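# Leave the label on

I have been thinking about bottles, and I blame the spring cleaning, which in our house starts in the laundry room and tends to stay there. Over two evenings I took everything off the shelf above the sink and stood it on the floor, and when I was done I had 19 bottles lined up along the baseboard, and I could tell you what was in 12 of them. The other seven were mine. By that I mean they were the ones I had "improved."

Some years back I went through a phase, as I think a good many people have, of wanting everything on a shelf to match. I bought a set of tall clear bottles at Semaan, the housewares place out past the Reltusitz exit, and I spent a very happy afternoon pouring. Dish soap, white vinegar, the stuff for the wood floors, the other stuff for the wood floors that you are supposed to use only in spring. I tied a paper tag around each neck with kitchen string. It looked wonderful! My sister-in-law took a picture of it. And by the next May the tags had gone soft and brown from the steam, two had come off altogether, and I was standing there unscrewing caps and sniffing like a dog at a fence.

So I want to say a kind word for the ordinary plastic bottle with the ordinary printed label, in whatever loud color the company saw fit to make it. I have come to believe we should mostly leave these things alone, and I believe it more strongly than is probably good company at dinner.

Start with the color, since that is what people complain about. A shelf of store bottles is a noisy thing to look at, I grant you that. You get an orange one next to a purple one next to that particular blue that exists only in the cleaning aisle. But I have noticed that I never read the shelf, I just reach. My hand knows that Skunerance is the squat green one and Prosora is the tall one with the handle, and it knew that long before I could have told you what either label says. When I had poured everything into clear glass-look plastic, my hand didn't know anything anymore. I had to stop and read my own handwriting every time, with wet fingers usually, and my handwriting is not good.

Then there is the label itself, which I think is a much undervalued piece of paper. Go and get a bottle from under your sink and read the back. I mean all of it, down to the tiny part. It tells you how much to use, and I had been using double. It tells you what not to mix it with, and what to do if it gets in your eye, and there is often a phone number. I don't suppose I will ever call the number, but I would like to have it within reach on the day somebody needs it, and I can promise you that nobody is going to copy it out onto a paper tag with a sprig of lavender drawn in the corner. I certainly didn't. This is the part where I stop being easygoing about it, really. If what's inside could hurt a child, or a grown man looking for a drink in the dark, it should stay in the bottle it came in, and I would say so to anybody's face.

The caps matter too, and I hadn't given them a thought until I lost them. Somebody worked out that cap. The one on the floor cleaner was a measuring cup if you turned it over, with a little line inside. The one on the stain remover let out a few drops at a time. My handsome bottles all had the same wide mouth, and so everything came out in a glug, soap and vinegar alike, and I went through soap at a rate that ought to have told me something.

I'll say this for the pouring, though: it made me handle the things. There's a pleasure in taking a bottle down and feeling how much is left in it, tipping it to one side, turning it until the writing comes around. I still do that. I clear off the table and bring them over one at a time, and I wipe the dribbles off and look at what each one is for. It's slow, and I like that it's slow. You can do it with the radio on - you can do it with somebody talking to you, even. And a bottle that has its own label on it gives you something to do while you hold it, because you can read.

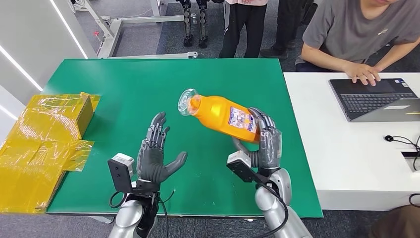

My neighbor across the hall thinks I have all of it backwards, and told me so at some length over the recycling. Her argument is that the labels are advertising, plain and simple, and that she pays enough for soap without also having to look at a sales pitch every morning while the coffee drips. She buys her refills in bulk and carries them home in the same jug she has had for years, and was I suggesting she throw out a good jug?

No, I wasn't, and I'm glad she asked. Refilling is a fine habit and I wish I were better at it. But her jug, when I went over to see it, still had the maker's label on it, scuffed nearly white at the corners and perfectly readable, and it held the same soap it had been sold with. That seems to me exactly right. I told her so and she gave me a look, and then she gave me a cup of coffee. On the sales pitch we'll have to go on disagreeing. After a week I stop seeing the slogan, and I keep on seeing the orange.

As for my own shelf, the matching bottles have been rinsed out and are waiting by the door for somebody who wants to keep buttons in them, or dried beans. I threw out the contents of the two I couldn't identify, after asking the county how to do it. The rest I've been replacing as they run low, and I put each new one up label forward. The shelf looks like a grocery store. My husband found the floor cleaner by himself the other night.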